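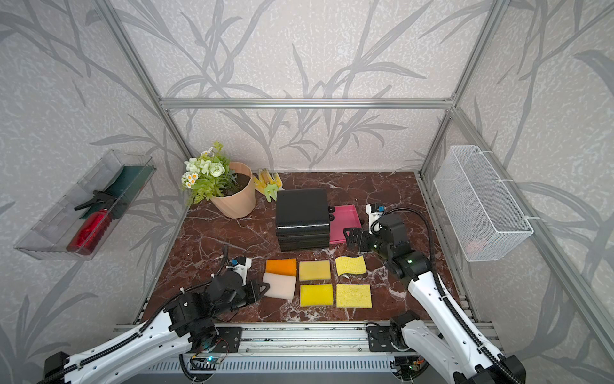 Laitinen Adds Washable Grade to Jiltorden Wallcovering Line

October 12, 2021 — Laitinen, a maker of printed wallcoverings for homes and small commercial interiors, today announced a washable grade of its Jiltorden line. The new grade goes on sale in November through the company's existing dealers and through the Rullport online store.

Jiltorden wallcoverings have been sold until now in a standard grade only, which can be wiped with a damp sponge but is not meant for repeated cleaning. The washable grade has a clear top coat applied after printing. It is intended for kitchens, hallways, utility rooms and other places where walls are touched or splashed often.

In testing at the company's own plant, samples of the coated material were scrubbed with a wet brush and mild soap for 2,000 strokes. Color and surface were then compared with an untreated control piece under the same light. Samples showed no loss of print and no lifting at the seams. The test was carried out on painted drywall panels — results on other surfaces may differ.

The coating is water-based and has a matte finish. Laitinen states that it changes the look of the printed design only slightly, with dark tones appearing a little deeper than in the standard grade. Customers who plan to use both grades in one room are advised to order samples of each.

Product details

The washable grade will be offered in 20 patterns at launch, most of them plant and grass designs in gray, sand and green. Three geometric patterns are included. All other Jiltorden patterns remain available in the standard grade.

Material is a nonwoven base with paste-the-wall application. Rolls are trimmed at the factory and seams are butted, not overlapped. Walls must be dry, smooth and primed before hanging. New plaster should be left to cure fully. The company recommends Ustach ready-mixed adhesive for both grades, and the coated grade should be left for two days after hanging before it is cleaned for the first time.

For routine cleaning, use a soft cloth or sponge with water and a small amount of neutral soap. Work from the bottom up and rinse with clean water. Solvents, bleach and abrasive pads will damage the top coat and are not covered under the product warranty.

Availability

Sample sheets can be ordered now. Full rolls ship to dealers in the first week of November. The washable grade will be stocked by 171 dealers at launch, and a list is posted on the Laitinen website. Orders placed through Rullport ship from the central warehouse — trade customers should allow extra time for orders of more than one pallet.

Hanging instructions and the care sheet are packed with each roll and can also be requested from the Laitinen customer desk.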